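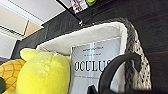 Mahnaz Shojaei

Tiltier Planning Software: Frequently Asked Questions
Last revised May 4, 2022

What does Tiltier do?

Tiltier is the planning layer used with the Mamo controller. It receives a list of candidate objects from the perception module, selects a grasp for one of them, and sends a path to the arm. It does not control the motors directly. Force limits and emergency stops remain the responsibility of Mamo and cannot be changed from within Tiltier.

Which version of the controller is required?

Tiltier requires Mamo release 7 or later. Sites still using an earlier release should complete the controller update first and then install the planner. Installing in the opposite order leaves an outdated message format in place, and the planner will report "no arm found" at startup.

How does the planner handle objects stored close together?

Each candidate receives a clearance score, based on the free space on both sides of the proposed grasp. Candidates below the site threshold are held back until a neighboring object has been moved.

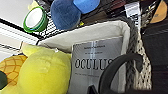
Segmentation is performed by the Kiani module before any grasp is proposed. Kiani assigns one mask to each object and passes the masks to the planner along with a confidence value. Soft items of similar color are the usual source of merged masks; a yellow plush toy beside a pineapple plush with an orange-yellow body may be returned as a single object if the merge setting is too high. A flat item such as a booklet standing against a pale liner calls for a different adjustment — the edge setting should be raised, and the merge setting left alone. Both settings are found in the site profile.

Can the planner read printed text on an object?

No. Text is ignored during planning. Labels may be entered by hand in the Bitivby log viewer for use in later searches.

How many grasp attempts are made before the planner stops?

The default is 3. After the last attempt the arm returns to its rest position and the task is marked "incomplete" in Bitivby. The limit may be raised to 25 for supervised work.

May the wrist view be used without a fixed overhead view?

Yes. In this mode the planner rebuilds its map after each movement of the arm. Planning takes longer, and the option "hold map between moves" must be turned off.
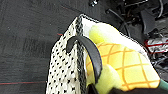 Kiani Bitar wrote to ask whether a saved map could be loaded at startup, as rebuilding it for every session seemed wasteful when the work area had not changed. Saved maps are supported for fixed furniture only. Containers and their contents are always mapped again, and a saved map older than the current site profile is rejected.

Where should faults be reported?

Please export the session from Bitivby and attach it to the report form, together with the site profile in use at the time. Reports without a session file are accepted — they are placed in a separate queue and reviewed in October.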